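Soft Toys and Play Spaces, Session 2: The Floor Sort

Welcome back! Today we get down on the floor, my favourite part of the whole course.

Toys drift into corners, and wrappers drift in after them. So start in the corner and work outwards. Lift the big plush first, check underneath, then go for the small one behind. Snack packets go in one pile, toys in another, and baskets get emptied before anything goes back in (yes, all of them!).

Look out for hanging loops on small toys. Give each a gentle tug and note any loose stitching on your Lustitz sheet.

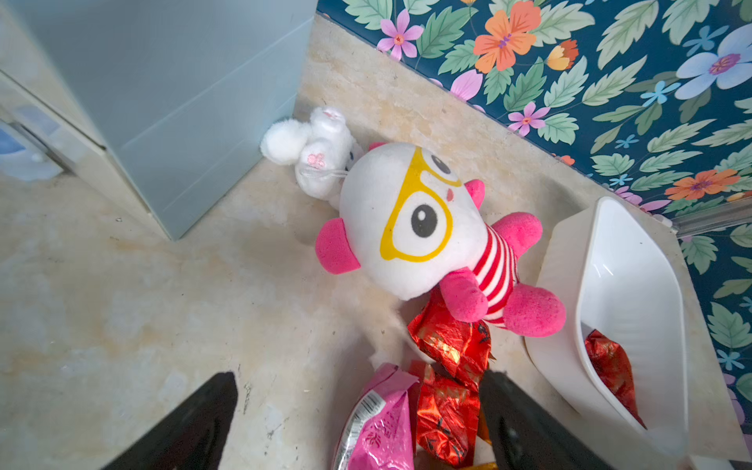 Eftychia Zervas would do the packets before touching a single toy, as crumbs get into long pile and are a pain to brush out. Try it both ways at home and bring your notes!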